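3.2 Containers and storage conditions

The second part of the study dealt with the containers in which small goods were held between receipt and issue. Staff at the Dorside store had reported that items were often put back in the wrong place, and that returned containers were not always checked before they were used again. Two types were therefore examined: deep bins kept on open racking, and wide, shallow trays used for sorting. Both were already in service when the study began in May, and no new equipment was bought for it.

Bins of one colour were used throughout. This kept purchasing simple, but it meant that a worker had to rely on a label, or on the contents themselves, to tell one bin from the next. Packing material left in a bin made this harder, as it could hide small items lying beneath it.
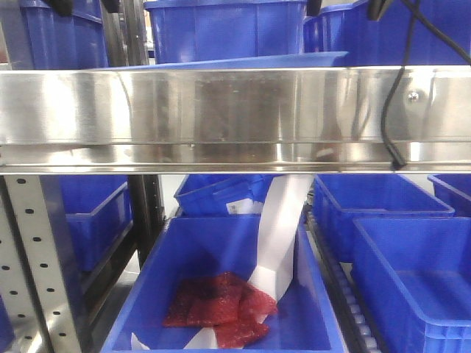
Figure 4(a). Blue bins on two levels of the rack, with red mesh-like material in the open bin at the front.

The Clillton rules for shelf storage ask that every bin carry a label on the side facing the aisle. Compliance was recorded over 22 working shifts. Labels were most often missing from bins that had been moved between levels, and staff said that they seldom had a replacement to hand. Where a bin had been pushed to the back of a shelf, its label could be read only by leaning in or by drawing the bin forward.

Sorting was carried out in trays. Each tray was to be emptied and looked over before a new batch was tipped into it – a step that the written procedure described in a single line and that staff carried out in different ways. Some ran a hand along the inside edge, while others only glanced at the base.
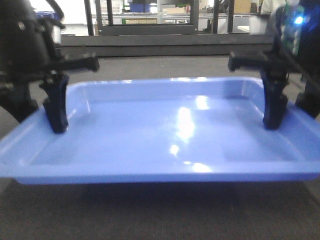
The shape of a tray affects how easily it can be checked. A deep container with straight sides holds more, but small parts gather in the corners and are missed. The trays chosen for sorting have sloping inner walls and rounded corners, as seen in Figure 4(b), and staff preferred them for this reason. The same figure shows a difficulty that was raised in several interviews: the glossy floor of the tray returns a cluster of white glare near its centre, and a clear or pale item lying there could be overlooked. The Bouvier checklist, which was used as the basis for our own, makes no mention of lighting.

Inspection results were recorded for 300 tray checks. In 7 of these an item from the earlier batch was found after the tray had been passed as empty. All of the missed items were small and light in colour. The number is low, but each case led to a stock error that had to be traced by hand. 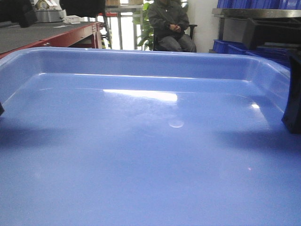 Figure 4(c). Empty light blue tray, with reflections of overhead lighting on the floor of the basin.

Staff were then asked to view each tray from two positions before signing it off. The change added little to the length of the task and was accepted without complaint. It was later written into the Flekau handling guide, together with a note on the placing of work lights.
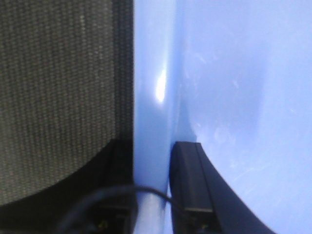
Wear was considered separately. Trays were kept in use until they cracked or would no longer stack, and surface marks were not treated as a fault. Whitish scuffs and smudges of the kind visible on the plastic in Figure 4(d) were common across the trays examined, and were usually faint. They do not weaken a tray, but they can be mistaken for dust or residue, and trays marked in this way were sometimes sent for cleaning more than once. We suggest that trays be reviewed every 90 days, and that those with heavy marking be moved to uses in which a clear view of the surface is less important.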